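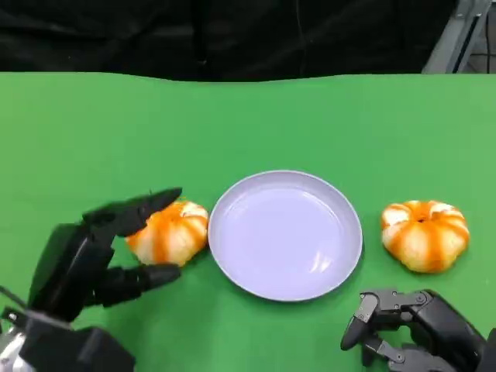 Fall table displays, opening check, Sultedden hall, Friday, September 11, 2020. Walked it before doors with the printed sheet, typing up fast so everybody has it before the weekend. Started at the green table by the black curtain - one plate, two of the small striped pumpkins, orange and cream. Easy one. The rest took longer. OK means leave it alone, FIX means today, WATCH means look again at the next walk.

TABLES AND TOPS

1. Tops level, no rocking. OK on all but table 21. Short leg, somebody folded up a flyer under it. FIX, use a proper shim.
2. Leg locks clicked in. OK. Pushed every one by hand.
3. Covers clear of the floor. FIX at the Tilletti end, cloth drags a good foot into the walkway. Pin it up.
4. Top surface clean and dry. OK at walk time. Wipe again after lunch.

PUMPKINS AND GOURDS

5. No soft spots. Turn every one over, the bottom goes first. Two soft ones in the back crates, tossed. Rest OK.
6. Stem scar dry, no fuzz. OK. On the ones with no stem left check the dimple on top, thats where mold gets going.
7. Nothing round near a table edge. WATCH. Kids push them. Flat squat ones sit fine, the taller gourds want a ring under them.
8. Decorative ones not mixed with the eating ones. FIX. Crate from Rácz came in with both and no label. Sort before Saturday.
9. No varnish or spray on anything next to food plates. OK so far. Ask the late arrivals.

PLATES AND DISHES

10. Rims checked for chips. Run a thumb round, slowly. One chipped saucer pulled, wrapped in newspaper, in the trash.
11. Display plates not used for samples. WATCH. Happened in April and we had a complaint. Samples go on paper only.
12. Plates set back from the edge, a hand's width at least. OK mostly. Moved a couple.
13. Stacks no higher than six. FIX in the kitchen pass, stack was way over and leaning.

CURTAINS AND BACKDROPS

14. Flame tag on every panel. WATCH, tag on the far left panel is too faded to read. Andor Fekete has the paperwork, he will bring the copy.
15. Fabric off heaters and lamps. OK. No lamp closer than a yard.
16. Hems not pooling on floor. OK.
17. Stands and uprights tight. OK, one wing nut loose by the Sondton tables, did it up by hand. Bring a wrench next time.

FLOOR AND EXITS

18. Aisles clear full width. FIX - empty crates by the side door. Same crates as last time I think.
19. Exit signs lit. OK both.
20. Cords taped down. OK except the coffee corner, tape is lifing. Redo.
21. Posted limit 186 persons. Sign is up but behind the coat rack. FIX, move the rack.
22. Extinguisher gauge in the green. OK. Pin in, tag current.

COMMENTS

Storage room not done, door locked, no key on the hook. Will do it Monday and add a page.

Chairs: 57 out, rest stacked. Fine for now. No stacks in front of the radiator please.

Whoever opens Saturday: do 5, 7 and 18 again before anyone comes in, initial the sheet and leave it on the clipboard by the sink. Pen is on a string now so no excuses.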